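Notebook, snack sorting task, May

Two operators, afternoon block, starting 1:30 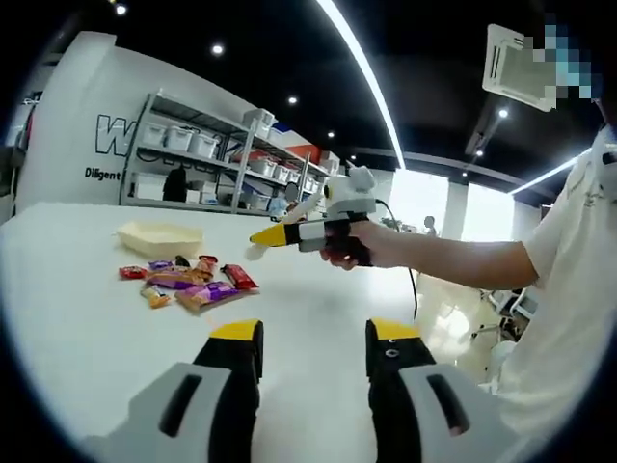
Main goal for the block was to get the sorting examples back to a usable state after we threw out most of last month's set. The old ones all started from a neat row, and the policy learned the row. Give it a messy start and it reached for where the first item should have been. So the new rule is that the packages get dumped and stay how they land. The pile in front of the beige tray is the kind of start I want: wrappers lying across each other, the slim purple bar in behind the small red one, the pink-and-purple package partly over the red chocolate bar. If an item lands on the tray, dump again. If it lands touching the tray, leave it.

Wilfredo and I split the two grippers. Each person works from their own side and doesn't reach across. When both of us want the same package, whoever is closer takes it and the other one backs off and waits. We tried talking it through at first and it made us slow, with long pauses where neither gripper moved. Those pauses will end up in the training data, so no more discussion during a take. Talk between takes.

Kept 19 takes. Threw out 2, one where I dropped a packet on the floor and picked it up by hand, and one where the recording stopped early. Dropping an item back on the table is fine and should be kept. Imelda wants more of those, since the Balthorpe set has almost no recoveries in it and the policy from that set just carries on to the tray with nothing in its fingers.

Things to sort out:

Foil. The shiny packets are hard to pinch flat off the table. What worked best was to close on a crimped end and lift that first. Wilfredo has been pushing them against another package to stand them up a little. Both are okay with me, but we should each stick to one method so the examples aren't all over the place. I'll write it on the task card.

Glare. The white table throws a lot of light back on the window side. I don't want to block it off completely because the Navarro room is bright too and that's where the test will run. Plan is to record half with the blinds down and note which is which in the log. Did not do this today, all takes are blinds up.

Speed. I looked at my first few takes next to the last few and I was clearly faster by the end, with sloppier closing. Take a break sooner. Wilfredo's were more even.

Tray position. We left it at the far left for every take. Needs to move. Suggest three spots marked with tape under the edge, change after every fifth take, and write the spot in the take name.

Finger pads: checked both pairs after the block, no wear worth noting. Tightened the screw on one of mine, it had worked a bit loose. Add that to the start-of-day check.

Upload went to the Bastow folder at 4:50. Imelda will go through the labels and mark any take where a package ends up hanging over the tray rim. We still haven't agreed if that counts as placed. My vote is no.

Next block: same packages, tray moved, blinds down for the first half. Ask Adberg if the spare cable is coming, we have one left.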